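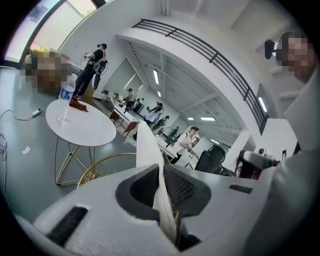
White housing, dark mesh grille. Tuesday, before lunch.

Water hardness, continued. Arneck says its descaler cartridge will run 4000 liters before it needs changing. I'd like to know whose water they used. Ours furred up the kettle in the Gikar kitchen by the middle of February, with a fresh cartridge in line.

Ran the drop test again at the sink tap, then at the filtered tap. Sink: 400 ppm. Filtered: 70 ppm. Looks great on paper, but the filtered sample was drawn first thing, after the cartridge had sat full all night. Of course it reads low. Drew another after letting it run for 2 minutes and the drops took far longer to turn. I didn't trust the color change enough to write a number down. The light over that sink is awful.

The Itiris sheet blames flow rate, and maybe so. It also happens to sell the flow restrictor. Chauvin's strips disagree with the drops every time, always in the flattering direction, so I've stopped using them for anything except a yes or no.

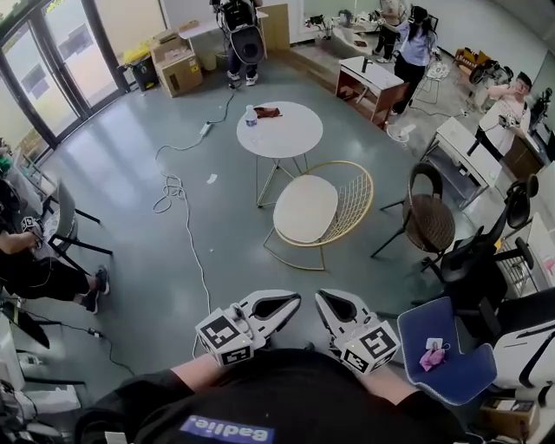

Another thing that bothers me is the bypass screw. The manual has it at the middle setting out of the box – ours was nearly all the way open. If it has been like that from the start, every filtered reading in this book is a blend and we can't say much about the cartridge at all.

Screw now at middle. Same cartridge left in. Repeat both draws tomorrow, morning and late afternoon, and use a new bottle of reagent. Please don't top up the kettle from the sink tap until then.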